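Subject: Re: [stonework] Seam placement and color match on variegated granite 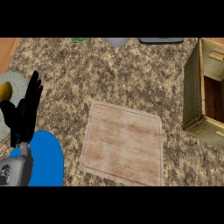
Mottled granite, rendered: beige, tan and cream with dark brown-gray.

Koen Van Acker wrote:

> We have an L-shaped kitchen top to make for the Skonside job and I would
> like opinions before I commit the slabs. The stone is a mottled granite,
> light ground with dark patches. The two slabs were sold as consecutive but
> the second is visibly warmer at one end. The customer wants the seam "where
> it can't be seen," and the designer has drawn it through the middle of the
> sink cutout, on the argument that this gives the shortest length of joint.
>
> My questions:
>
> (a) Is a seam at the sink acceptable with an undermount bowl?
> (b) If I move it, how far from the cutout should it be?
> (c) Do people tint the adhesive for the ground color or for the dark
> patches? We use the Pimeo knife grade and have the standard tint set.
> (d) My polisher wants to run the seam through all the pads after gluing.
> I have always left the top face alone. Who is right?
>
> The layout is done in Castia, so I can shift the pieces on the slab scans
> without much trouble.

Koen,

Taking these in order, with some extra on layout at the end.

(a) It can be done and many shops do it. I stopped. The argument for it is the one your designer gave: the joint is interrupted by the bowl, so only a short length shows at the front and another at the back. The argument against is that those are the two narrowest pieces of stone in the whole top. The front rail carries the weight of anyone leaning on it, and the back rail usually has the faucet holes. You are gluing end grain to end grain, so to speak, across a strip a few inches wide, and then clamping a bowl full of water underneath it. If the cabinet moves at all, the joint opens there first.

There is also the water. A sink rail is wet every day. Polyester knife grade in a permanently damp joint goes dull and can lift at the surface. Epoxy is better in that position, but it is slower and harder to color, and in light stone some of them yellow under a window. If you must seam at the sink, use epoxy, rod both rails, and support the deck on both sides of the joint with something that is fastened to the cabinet. Do not rely on the bowl brackets for that.

(b) I keep 18 inches between the edge of a cutout and any seam where the cabinet run allows it. This is a shop habit. I have gone closer on short runs with full plywood underneath and had no callbacks, but I wouldn't put it on a drawing as standard. The more useful rule is that the seam should land over a cabinet side panel, or close enough to one that both pieces bear on it. A dishwasher opening is a poor place for the same reason the sink is. There is nothing below the stone, and steam comes up into the joint whenever the door is opened before the cycle has cooled.

On an L, the usual choice is between the inside corner, straight across, and a miter. The straight joint wastes less stone and is easier to set. The miter is only worth having with strongly directional material, and yours doesn't sound directional. I would go straight across from the inside corner, but pull the seam a few inches off the corner itself so that the corner can be cut with a radius in one solid piece. A square inside corner with a joint running out of it concentrates everything in one spot.

(c) Match the ground on light material, but go slightly darker than you think. An adhesive line that is lighter than the stone reads as a gap with filler in it. One that is slightly darker reads as another mineral boundary, and a mottled granite has those everywhere. If the joint passes through a large dark patch, mix two batches and change over at the patch boundary. Lay the lighter batch first, and put the dark one in with a small blade while the first is still workable. It takes a second pair of hands.

Make the test on an offcut, polished face up, with the cured adhesive scraped flush. Wet adhesive looks nothing like cured adhesive. Look at the sample lying flat in the light of the kitchen, or something near it. Shop fluorescents will push you toward green and you will add red to correct it, and then the joint is pink on site. We did exactly this on a job for Jansen and had to cut the joint out and reset it.

Keep notes of the mix by weight. The little tint tubes are inconsistent when squeezed by length, particularly the browns, which separate in storage. Knead the tube first.

(d) You are, with one exception. The top face near the seam carries a factory resin and polish that you will not reproduce with hand pads. If you start at 200 grit to take down lippage, you have a dull band that has to be brought all the way back, and on resined granite the band comes back a slightly different color even when the gloss is right. The eye then finds the seam from across the room by the band, when the joint itself might have passed.

The exception is lippage that shimming and clamping can't remove, usually because one slab is bowed or the two differ in thickness. Then you have to grind, and in that case feather it out well past the joint and go through every step. Skipping from 200 to 800 to save time leaves scratches that only show when the light is low and along the run. If you don't have a gloss meter, look at the reflection of a window bar as it crosses the joint. A kink in the line is lippage. A blur is missing polish.

So the effort belongs before the glue. Cut the seam edges on the bridge saw with a fresh blade, profile them with a seam wheel or a continuous-rim hand wheel, and dry fit face to face. Put a slight relief below the top of the joint so that the visible edges touch first and the adhesive has somewhere to go. Do not bevel the top arris. Some installers take a light pass with a stone to prevent chipping, and it turns a tight seam into a visible groove that collects flour.

Use setters with vacuum cups and bring the level together first, then the gap. Closing the gap first locks the height and you end up fighting the cups. Recheck after the adhesive has been in for a minute, as the pieces can float.

On color matching between the slabs:

"Consecutive" on a bundle label means the slabs came off the block next to each other. It doesn't mean that the ends agree, and the resin line can add its own variation. Before you shift anything in Castia, check that both scans were taken under the same light and on the same day as far as possible. We have had apparent color drift across a pair that was entirely in the scans. Lay a known card on each slab when scanning, or if that's too late, go out to the rack with a printed crop from each end and compare by eye.

Assuming the warm end is real, put it at the far end of the short leg, away from the seam, or under a cutout. The cutout is free color correction. The sink and cooktop between them remove a large area from the middle of a kitchen, and the worst stone on the slab should go there. People tend to place the big pieces first and the cutouts wherever they fall. Try it in the other order.

At the seam itself, match density before color. In a mottled stone the eye picks up a change in how crowded the dark patches are sooner than it picks up a small shift in the ground. If the left side has large loose patches and the right side has fine pepper, no adhesive will help you. Slide one piece along its slab until the two sides have about the same proportion of dark at the joint, and accept a little color shift if that is the price. Rotating a piece end for end is allowed in this kind of material. Check it under a raking light, though, since crystals in some granites reflect more strongly from one side, and a rotated piece can look darker from the doorway and the same as its neighbor from the sink.

If there is a renderer attached to your layout program, use it only to get the seam position approved. Customers accept or refuse a position quite well from a rendering. They can't judge the color from one, and if you let them sign off on it they will hold the top up against the printout later. I get a signature on the position and a separate one at the rack, in front of the actual slabs, with the seam marked in wax pencil.

One last item on transport. A leg with a cooktop cutout and a length over 60 inches should be rodded front and back before it leaves the shop, whatever the thickness. Carry it on edge with the wider rail down. If the radii in the cutout corners are too tight, that is where it will start to crack, so core the corners and cut to the cores. Don't overcut with the saw on the back side, even though it is quicker.

If you post the slab dimensions I can look at the nesting.

Related messages in this archive

Undermount clips pulling out of granite
Epoxy yellowing near south windows
Re: Epoxy yellowing near south windows
Seam setters: cups losing vacuum on leathered stone
Rodding stainless or fiberglass?
Slab scans and color cards
Backsplash height behind a range (March)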